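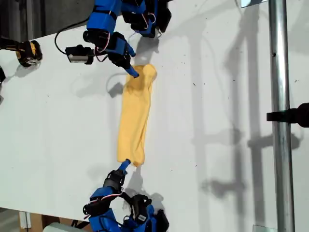 ¿Cuántos trapos hacen falta de verdad en una cocina? Con dos amarillos y dos blancos me arreglo.

Noviembre, por la tarde. He vaciado el cajón de los trapos y he tirado los rotos. Los amarillos los enrollo a lo largo – doblados en cuadrado se me caen del montón – y los blancos van planos, al fondo. Nayeli pasó a las seis a devolverme el mantel, el de 135 de ancho. Sigue con la mancha de café. Mañana lo pongo en remojo y llamo a Tamsin por lo de las cortinas.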